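Glasmuseum Prirnen
Kinderseiten: Wissen zum Nachlesen

Warum ist Glas bunt? Und wozu hat eine Vase einen Hals?

Für Kinder ab acht Jahren. Text: Hằng Quách, Museumspädagogik

Eine Vase ist ein Gefäß, in das man Blumen stellt. Das klingt einfach. Wer sich aber mehrere Vasen nebeneinander ansieht, bemerkt, dass sie sehr unterschiedlich gebaut sind. Manche sind hoch und schmal, andere rund wie ein Apfel. Auf dieser Seite erklären wir, woraus Glasvasen bestehen, wie sie ihre Farbe bekommen und welche Blumen in welche Vase passen.

Woraus besteht Glas?

Glas wird hauptsächlich aus Sand hergestellt. Gemeint ist ein besonders reiner Sand, der Quarzsand heißt. Dazu kommen Soda und Kalk. Diese Mischung nennt man Gemenge. In der alten Glashütte Tisard, aus der viele Stücke unserer Sammlung stammen, wurde das Gemenge in großen Öfen geschmolzen. Heißes Glas ist zäh wie Honig und leuchtet orange. Auch bei 900 Grad ist es noch sehr heiß, beginnt aber schon, fester zu werden. Die Glasmacherinnen und Glasmacher müssen deshalb zügig arbeiten.

Wie kommt die Form in das Glas?

Eine Vase kann mit dem Mund geblasen werden. Dazu nimmt man mit einem langen Rohr, der Glasmacherpfeife, etwas flüssiges Glas aus dem Ofen und bläst hinein. Es entsteht eine Blase, die man drehen, ziehen und drücken kann. Oft wird die Blase auch in eine Form geblasen. Hat die Form innen Rillen oder Rauten, so trägt später auch die Vase dieses Muster. Eine andere Möglichkeit ist das Pressen: Ein Stempel drückt das weiche Glas in die Form.

Danach muss das Glas langsam abkühlen. Kühlt es zu schnell ab, kann es springen.

Wie kommt die Farbe in das Glas?

Farbiges Glas ist meistens nicht angemalt. Die Farbe steckt im Glas selbst. Man mischt dem Gemenge kleine Mengen bestimmter Metallverbindungen bei. Kobalt färbt das Glas blau, Mangan kann es violett färben, Eisen macht es grünlich. Wird nichts Färbendes zugesetzt und ist der Sand sehr rein, bleibt das Glas klar.

Unser Museum besitzt 169 Vasen. Die kleinste ist nur 4 Zentimeter hoch und war für ein einzelnes Veilchen gedacht.

Was bedeuten Fuß, Bauch, Hals und Lippe?

Die Teile einer Vase haben Namen, die an einen Körper erinnern. Unten ist der Fuß oder Boden. Der breite Teil heißt Bauch, der schmale darüber ist der Hals, und der Rand ganz oben wird Lippe genannt. Ein enger Hals gibt einem einzelnen Stiel Halt. Für einen dicken Strauß braucht man eine weite Öffnung. Ein breiter Boden sorgt dafür, dass die Vase nicht so leicht umfällt.

Eine Tulpe mit langem Stiel wird am besten senkrecht von oben in eine Vase mit engem Hals gestellt. Man hält sie knapp unter der Blüte und lässt den Stiel langsam hineingleiten.
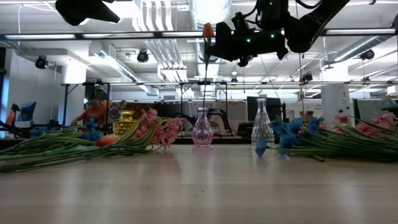
Mit Kunstblumen lässt sich das gut üben. Sie brauchen kein Wasser und welken nicht, und man kann sie beliebig oft umstecken. Dabei kann man ausprobieren, welche Farben zusammenpassen: eine orangefarbene Blüte über rosa Glas, blaue Blüten neben gelbem. Eine klare Vase passt zu jeder Farbe.

Echte Blumen benötigen frisches Wasser und einen sauber angeschnittenen Stiel. Beim Schneiden hilft bitte eine erwachsene Person. Tulpen wachsen auch in der Vase noch weiter und neigen sich zum Licht.

Glas wird immer mit beiden Händen getragen. Zerbricht eine Vase, so werden die Scherben nicht angefasst, sondern ein Erwachsener wird gerufen.

Wörter zum Merken

Gemenge: die Mischung, aus der Glas geschmolzen wird
Glasmacherpfeife: das lange Rohr zum Blasen
Lippe: der obere Rand der Vase

Im März bietet das Museum für Schulklassen die Werkstatt »Blume sucht Vase« an. Anmeldungen nimmt Herr Bảo Dương an der Kasse entgegen.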